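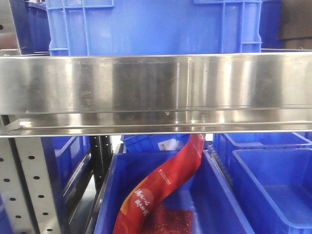 Red pack in its bin, lower shelf, under the steel rail.

Shelf pick practice, Roltasis club build – part 2

Quick notes before the June round, sorry for the mess. Assumes your arm is homed and the Bravix driver is running. If not, go do part 1.

1. Teach the rack first. Touch off on the uprights, not the bins. Bins slide, uprights dont. Save the points as rack_a.

2. Set speed to 59 for anything near steel. Free air, 80 is fine. Not higher, the wrist overshoots.

3. Approach from the front, fingers closed. Open only once you're past the rail. Open too early and a finger catches the lip.

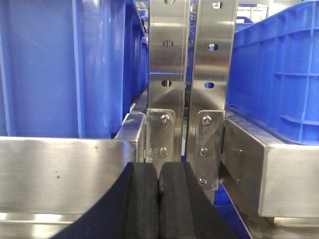

Same rule on the way out – close, back off straight, then turn. Do not turn inside the rack. Lost a whole evening to that one.

4. Glossy wrappers. Depth readings go wierd on shine, so take the height from the bin rim and subtract. Grip across the pack, never along it.

5. Shiny rails do it too. Mask them out in the Ploltum config, under ignore_zones. Save. Restart the node or it keeps the old mask.

6. Run ten picks, log every miss. Which bin, which step. "Didn't work" is not a log entry.

Log sheet goes in the Paulauskas folder. Part 3 is placing, when I get to it.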